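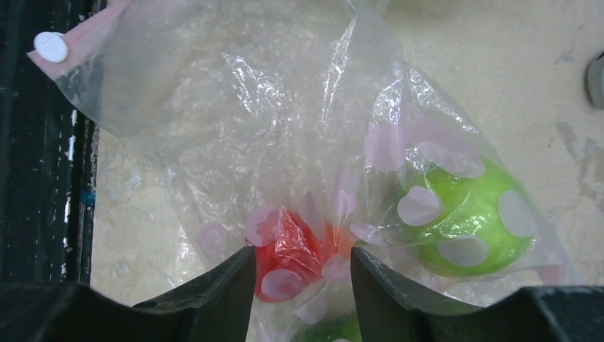 Photo: Fidelina Londoño

Main | Opinion | Equipment | Letters
Opinion > Equipment > Budgets
Print this article | E-mail this article

Buy the bags too
By Percy Tamayo

In our packing shop in Filtesville we have 3329 dollars left for equipment until November. The offer from Skemberg is for one more gripper set. My opinion is that we should wait with it and spend first on the things which the grippers must hold.
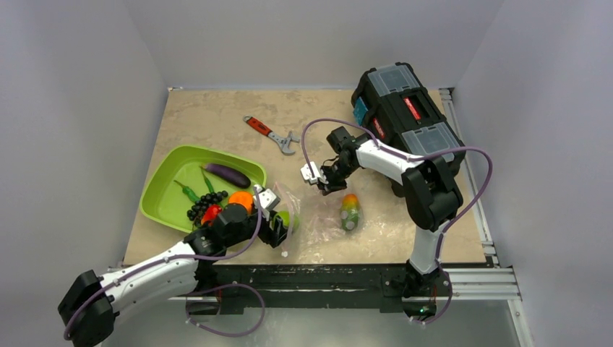
A budget for two arms is usually made of big lines: arms, frame, cables, service. The small things come from somebody's kitchen. But a toy mango in a clear, wrinkled bag is a harder job than the same mango on a bare table, and it costs almost nothing to add. I would give 300 dollars every year only for bags, fruit and caps, and I would write it as its own line.

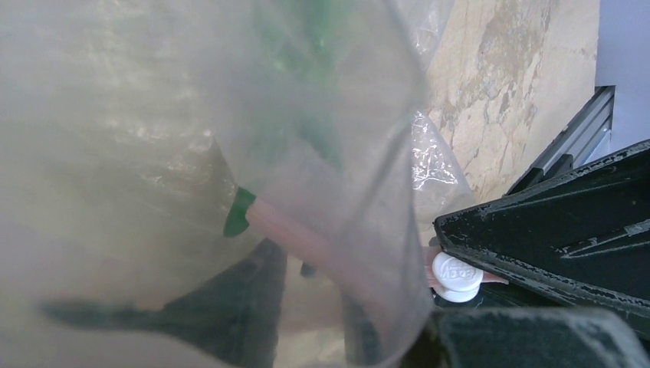 What I would put on the list

First, bags of many kinds, milky and clear, with zipper and without. Second, spare fingertips. Fingers get scuffed, and a tired fingertip can be blamed on the software for a long time. Lokia asks 1326 dollars for a full set, and I consider this a fair price.

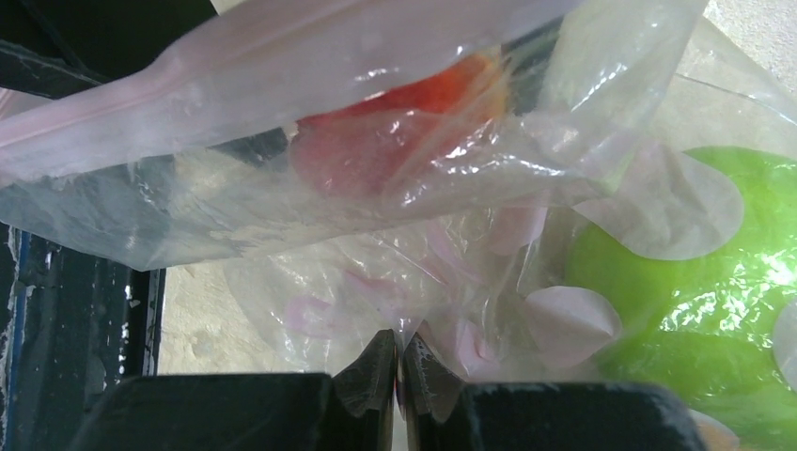 Gripper fingers at a bag printed with circles.

The new gripper set can be discussed again in November. Until then I ask my colleagues to send me their lists of small things, also the cheap ones.

Print | E-mail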